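Frequently Asked Questions About the Learning Journal at Prieto Evening School

Welcome! If you've just signed up for a course with us, or you're still making up your mind, you've probably heard that every student here keeps a learning journal. We get a lot of questions about it, especially in September when the new groups start, so we've gathered the ones that come up most and tried to answer them the way we would if you stopped by the front office.

What is a learning journal, exactly?

It's a notebook where you write a little after each class about what you worked on, what made sense, and what still feels muddy. Some people fill a page and some people write three lines on the bus home, and both are perfectly fine with us. The school opened in 1962 and students have been keeping journals of one sort or another from the very first term, though the early ones were mostly lists of spelling words.

Do I have to write it by hand?

Not at all. You can use a paper notebook (we sell plain ones at the front desk, and you're welcome to bring your own), or you can type your entries in Himance, which is the online system we use for all our course materials. Your login comes in your welcome letter. If you start on paper and want to switch halfway through the term, go right ahead and tell your teacher, so they know where to look for your next entry.

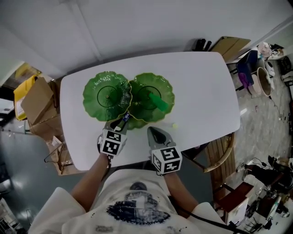
Please don't feel you have to copy your old entries over when you switch. Your teacher will read both, and we'd much prefer you spend that hour on your coursework or with your feet up.

How often will my teacher read it?

Twice a term, once near the middle and once in the last week before the break. You'll get a written note back each time, usually a paragraph or so, with a suggestion or two for what to try next. If you'd like your teacher to look at a certain entry sooner, put a star next to it and mention it at the end of class.

Is the journal graded?

No, and we're asked this one so often that we've thought about painting it over the door! The journal counts as complete or not complete. Spelling and grammar don't come into it, even in our writing courses. You need an entry for most of your classes to receive your certificate, and if you've missed a few because of illness or a family matter, please talk to us and we'll work something out with you.

I haven't been in a classroom for years. What am I supposed to write?

You are in very good company – a great many of our students are coming back to study after a long time away. Your teacher will give you 2 starter questions at the end of each class, and you can answer either one of them or ignore them both and write about something else. A typical question might be "Which part of tonight's class would you like to see again?" or "Where could you use this during your week?" After a month or so, most people find they don't need the questions any more, but they're there all term for anyone who likes them.

Can I write in my first language?

Yes, for every course except English for Beginners and English Conversation. In those two we ask for at least a couple of sentences in English, and you can carry on in any language you like after that.
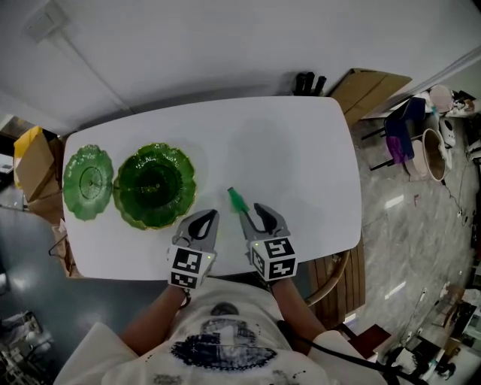
Green glass plates on a white table.

Who else can see what I write?

Only you and your course teacher. Himance keeps each journal private unless you choose to share it, and the sharing button is switched off when you first log in. If you take a course at our Didby branch as well, you'll have a separate journal there, and the teachers at one branch can't open the journals from the other.

What if I lose my notebook?

Check the lost and found shelf outside Room 2 first, as a good number of notebooks find their way there. If yours really is gone, start a new one and let your teacher know. We won't ask you to rewrite what you lost, though a short entry on what you remember from the term so far is a nice way to begin again.

Can I keep it when the course is over?

Of course, it's yours. Paper journals are handed back in the final class, and journals in Himance can be downloaded from your course page. If you're signing up for another course, you're welcome to keep going in the same one – many students do, and they tell us they enjoy leafing back through it.

I still have a question. Where do I go?

Call the front office and ask for extension 577, or come by any evening we have classes. The desk is open until 8:30 p.m., and we're always glad to talk.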